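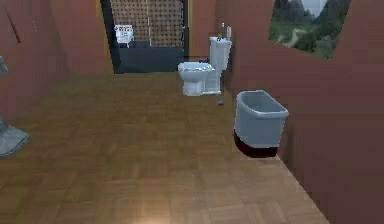

Ticket: Planner aborts on place in simulated apartment, "start state in collision"
Project: Ulter
Component: planning / scene sync
Reported by: Benedikt Oberholzer
Priority: high
Status: resolved, one follow-up open

Report

Since the March build of the planning node, the mobile manipulator in the simulated apartment fails on most place tasks. Navigation is fine. The pick usually goes through. After that, the planner refuses the first arm motion of the place and logs this:

[planner] start state invalid: link finger_left in contact with object scene_mesh
[planner] request rejected, 0 waypoints
[task] place: retry 1 of 2
[task] place: retry 2 of 2
[task] place: aborted

The arm is well clear of everything when this happens. I checked the joint states against the simulator and they match. Same task list on the February build runs clean. I ran 20 episodes on each build with the same seed. The old build had no aborts on place. The new one had 13.

Steps to reproduce

1. Start the apartment scene with the default task list.
2. Launch planning and perception from the March build.
3. Run any pick followed by a place in a different room.
4. Wait for the place to start.

Expected: the arm plans from its carry pose to the pre-place pose.
Got: start state rejected, task aborted after two retries.

Log, first pass

Turned off self-collision checks to see if the allowed contact matrix was wrong. No change. Put it back.

Widened the start state tolerance. No change either, and it made the good runs worse, so that went back too.

Dumped the planning scene at the moment of rejection and opened it in the viewer. There is a lump of occupied voxels sitting right on the left finger, in the carry pose. It isn't furniture. It moves with the base when the base moves, then stays behind for a moment, then shows up on the finger again. So perception is putting part of the gripper into the map as an obstacle.
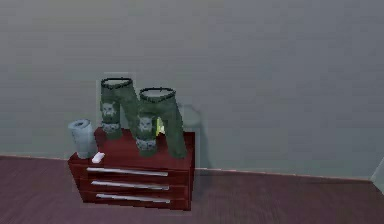
Next I compared the robot self-filter between the two builds. The filter removes depth points that belong to the robot before they go to the map. It uses the link meshes with a bit of padding. Padding is the same in both. The meshes are the same. What changed is the time used for the transform lookup. The old code took the pose at the depth image stamp. The new code asks for the latest available pose.

With the base standing still, latest and stamped poses are close enough. With the base turning, they aren't. The wrist is in a different place by the time the filter runs, the padded mesh misses the finger, and whatever is left over goes into the map.

That also explains why picks mostly work. The base has been parked for a while before a pick, and the map gets cleared when the grasp starts. A place in another room starts right after driving, and nothing clears the map in between.

Log, second pass

Patched the lookup back to the image stamp and reran. Aborts on place went from 13 to four. Better, but not gone.

The four that are left all have the same warning a few lines before the rejection:

[filter] transform lookup failed: extrapolation into the future, using last known pose

The stamped transform isn't there yet when the image arrives, and the code falls back to an old pose without dropping the image. The wait timeout on the lookup was set to 2 ms. Raised it to 90 ms and changed the fallback so the image gets skipped if the lookup still fails. A skipped image is cheap. A bad one leaves voxels that hang around until something clears them.

Reran the same seed with both changes: no aborts on place in 20 episodes.

Reply from the planning side

Agree with the diagnosis. The switch to latest pose came in with the Sarmiento merge, where the setup has a fixed base and the difference never showed. I've made it a parameter. Fixed base configs can keep the old setting if they want it, mobile ones now default to the stamp.

Please also check the voxel decay. It was set to 500 cycles in the same merge, and at that rate one bad image stays in the map for the whole drive between rooms. I would rather have both things right than depend on the filter alone.

Log, third pass

Confirmed on decay. Set it back to the value from the February config. Then I put the 2 ms timeout back on purpose, with the old fallback, to see what the decay does by itself. Some false contacts still appear but most clear before the place begins. So decay hides the problem and the timeout is the real fix. Both are in the branch.

Ran the long task list overnight on Girkalholm, then again on Astholm, which is the slower machine. No rejected start states on either one. On Astholm the filter skips more images, mostly while the base is turning, and the map fills in a little later at the end of a drive. I don't see it affecting the tasks.

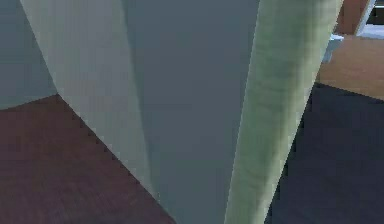 Does the same fix need to go into the wrist camera pipeline, or only the head camera?

Both pipelines load the same filter node, so the code fix covers them. The timeout is set per camera, though, and the wrist config has its own copy. Change it there as well and restart perception. A reload of the parameters won't pick it up.

Follow-up

The planner message needs work. It says scene_mesh for anything in the voxel map, and I lost most of Monday looking for a bad furniture mesh. It should say that the contact is with sensor data and give the age of the voxels. Opened as a separate item under planning.

Merged to main. Leaving this one linked until the message change is in.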